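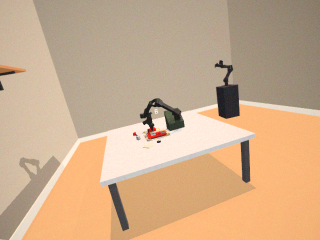

4. Levelling and first loading of the table

Before you begin this section, the four legs must be already fixed to the top as explained in section 3. Please do not tighten the leg bolts fully yet. They stay finger-tight until step 5.

You will need the 5 mm hex key from the Ondine fittings bag, a spirit level with a length of 60 cm or more, and a soft cloth. A second person is needed for steps 1 and 8.

1. With two persons, lift the table and carry it to its final place. Do not drag it. The feet have a thread which can bend when they are pulled sideways.

2. Leave a gap of 40 mm between the table and any wall or skirting board. Old houses have often a wall that is not straight, so measure the gap at both ends.

3. Turn all four feet clockwise until they stop, then turn each one back by one full turn.

4. Put the spirit level along the long side of the top, in the middle. Look which end is lower and turn out the two feet at this end, a half turn each time. Repeat with the level across the short side.

5. Press with your hand on each corner. If the table rocks, turn out the foot which does not touch the floor. When the table stands still, tighten the leg bolts in the order shown in section 3, first one, then the diagonal one.

6. Check the level again. Tightening can move the top a little and it is normal to repeat step 4 one time.

Note: On a soft floor (carpet, cork, thick vinyl) the feet will sink during the first days. Please check the level again after one week. The wide feet from the Wurnholm set fit on the same thread and can be ordered separately.

CAUTION: Do not turn out a foot so far that you see the red mark on the thread. Behind this mark the foot does not hold safely. If the floor is so uneven that you need more height, put a hard packing plate under the foot.

7. Wipe the top with the cloth, slightly damp, without any cleaning product. The surface is fully hard when it leaves our workshop, but dust from the packing can scratch it.

8. Heavy objects, for example a sewing machine or a printer, should be lifted on to the table by two persons and placed near a leg. Do not sit or stand on the top.

If the table still rocks after step 6

Loosen all bolts by a half turn, push the table lightly from the short side, and tighten again. If this does not help, one leg plate may be mounted the wrong way round. Compare it with the drawing in section 3.

Spare feet are part number 1672. Please write to the Pandotcombe workshop, to the attention of Jarosław Lis, and give the number from the label under the top.

Last updated: February 2, 2024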